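Plorier Juso Countertop Spin Dryer: Our Review After a Whole Winter

If you look after small children, or small children's things, you will know the feeling of finishing a load of soft toys and washcloths at four in the afternoon and having nowhere on earth to put them. We run the toy library on Abreu Street, and for years our answer was a clothesline across the back hall and a lot of ducking. Last September we finally bought a little spin dryer (the Plorier Juso), and I've been meaning to write it up ever since.

The toy tray and its stacked boxes, on the green cloth

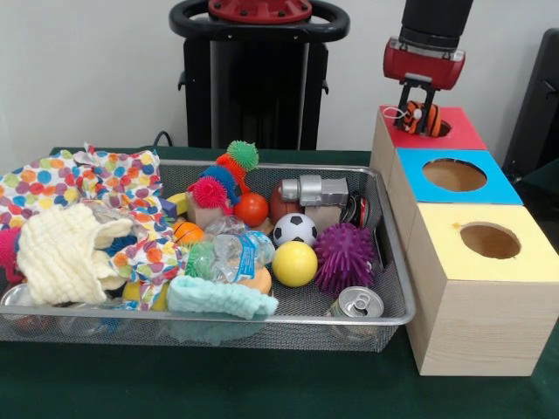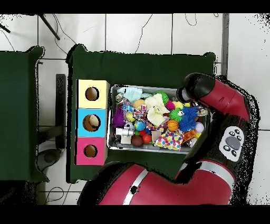
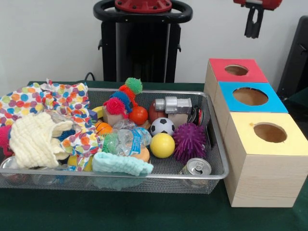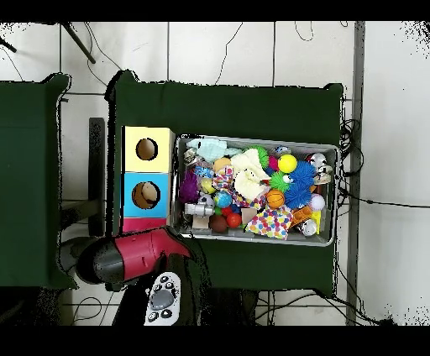 So, the dryer. First off, it is a spinner and nothing else. There's no heat in it. You put wet things in, close the lid, turn the dial, and it whirls the water out through a spout at the bottom into whatever bowl you've remembered to put there. (Please remember the bowl! I forgot it on the very first go and had to mop under the radiator.) Things come out damp, and you still have to hang them up, but they're ready by the next morning when they used to take the better part of two days.

Ours spins at 800 turns a minute on the high setting and 500 on the low. I use low for nearly everything with stuffing in it. High is wonderful for towels and washcloths, and I've put my own sweaters through it on low with no harm done, though I did tuck them into a mesh laundry bag and hold my breath a bit. I wouldn't put in anything with a battery box or a music button sewn inside, and to be fair the booklet says the same.

Loading it is the part that takes some learning. If all the weight ends up on one side, the whole machine starts to walk, and it makes a noise like a bus going over a cattle grid. Stop it, open it up, move the heavy piece toward the middle, and pack a small towel in on the lighter side. After a week or so I could do it without thinking. It comes with a round rubber mat that you press down over the load, and I'd be lost without that mat. Mine has started to curl at one edge, and I wish they sold the mat separately.

Now for my grumbles. The cord is 31 inches long, and I can't imagine whose kitchen they measured. Ours has to sit at the far end of the counter, next to the kettle, and if you want to drain into the sink you'll need the two to be close neighbors. The lid latch is stiff, too. I have arthritis in my thumbs and on a cold morning I end up using the heel of my hand. And the drum is narrow! A big floppy bear simply isn't going in, and I still squeeze those out in a bath towel the way my mother did.

Before this one we borrowed a Pliredar for a month, and I did like it. It has a wider drum and a much friendlier latch, but it was so heavy that it needed 2 people to get it up onto the counter, and we can't leave anything out here overnight. The Juso I can carry by myself, with one rest on the way.

Cleaning is easy enough. Lint collects under the rim, and I go around it with an old toothbrush on Tuesday, after the morning session. Leave the lid up afterward so it can air out, or it gets a swampy smell.

Would I buy it again? Yes, I think I would, for a small place like ours or an apartment without a dryer. If you've got a big family and a utility room, go for something with a bigger drum. And whichever you choose, measure from your outlet to your sink before you order.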